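4.2 Rules for recording and for calling an episode finished

Before the shelving task could be used for anything, we had to agree on what a properly recorded attempt looks like, and this took us a good deal longer than any of us had expected when we sat down to it in May. The Preria guidelines, which we followed wherever they had something to say, ask that the starting layout of every episode be drawn up before the arms are switched on, and that it stay fixed until the episode is closed. We kept to this faithfully. Books may start flat on the table, singly or one resting on another, and their spines may point in any direction (Figure 3a). What they may not do is be nudged by hand once recording has begun, however tempting it is to help a poor stranded paperback along.
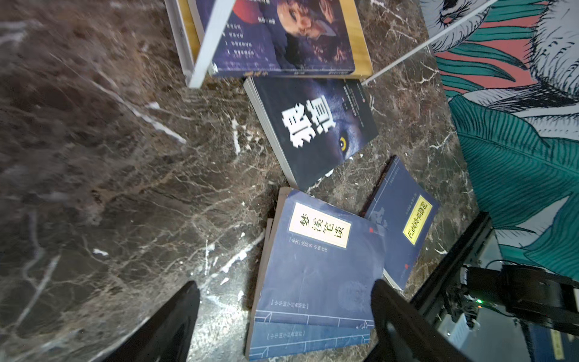
According to Tunow, one of our outside readers, a rule against nudging is only worth having if the log can show that it was kept, and a written promise from the operator should not be taken as proof. We thought this a very fair remark, and it changed our practice. Each episode now carries a signed start sheet and an unbroken recording from every camera on the rig, and if any one stream has a gap in it, the whole episode goes into the set-aside folder and is left out of the results.

The second group of rules deals with the two arms sharing one workspace. Here the Preria text is rather brief, so we borrowed from the house rules at Jastora and added a few of our own. Only one arm may reach into the book stand at a time. The other must wait with its fingers clear of the stand, at a place written down in advance, and it may not begin its own approach until the first has drawn back fully (Figure 3b shows the right arm at the lower tier). We did consider letting both arms in together, which would certainly have been quicker, but the shelf is light and the gap between its uprights is small, and we felt that a slower rule that everybody could remember was the kinder choice - kinder to the operators, and to the books as well.

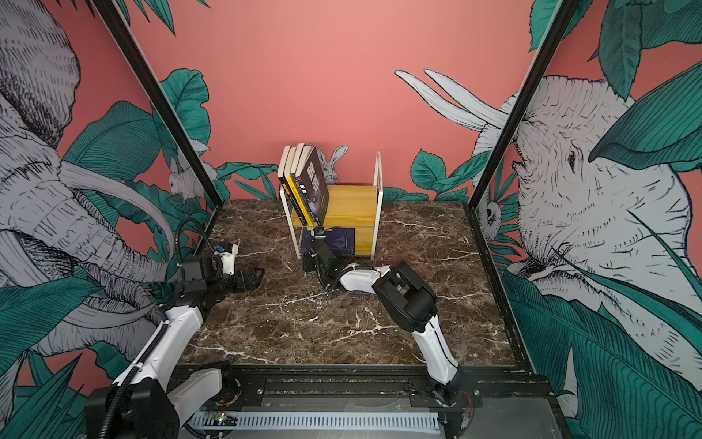 Source: authors' own recording, Muli workcell.

Of the 200 episodes recorded under these rules, 127 were accepted at first review. A further 19 came back in once a missing start sheet had been found and matched to its recording, and the remainder stayed in the set-aside folder. We report these numbers openly, and would gently encourage others to do the same, as a tidy data set with no mention of what was left out of it is very hard to learn from.

The third matter, and the one we argued over most happily, was when an episode may be called finished. Our first draft simply said "when the book is on the shelf", and we soon found that two reviewers could watch the same recording and disagree. Is a leaning book on the shelf? Is one that still touches the gripper? The wording we settled on has the book at rest, wholly supported by the shelf or by its neighbours, with both fingers open and withdrawn. A leaning book is therefore quite acceptable. A book still in motion never is, and the reviewer must let the recording run on until everything has come to a stop (Figure 3c).

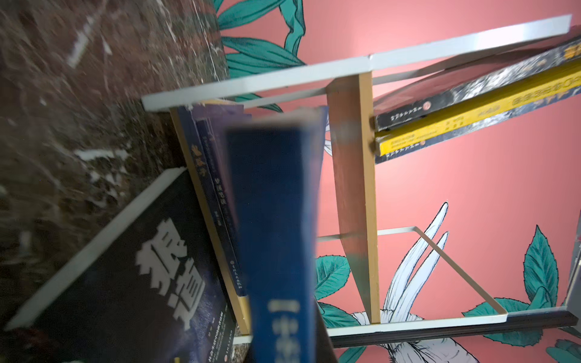

Reviewers are also asked to judge from the fixed view first and to turn to the wrist view only to settle a doubt. The wrist camera tilts with the hand, and a shelf that seems to be lying on its side can make a sound placement look like a bad one to tired eyes late in the afternoon. If the two views still leave room for disagreement, a second reviewer is called in, who is not told the first verdict, and if those two cannot agree the episode is marked as unclear and counted as neither success nor failure.

Figure 3. The shelving task under the rules of this section: (a) books on the table, wrist view; (b) the two arms and the book stand, fixed view; (c) books at the shelf, wrist view.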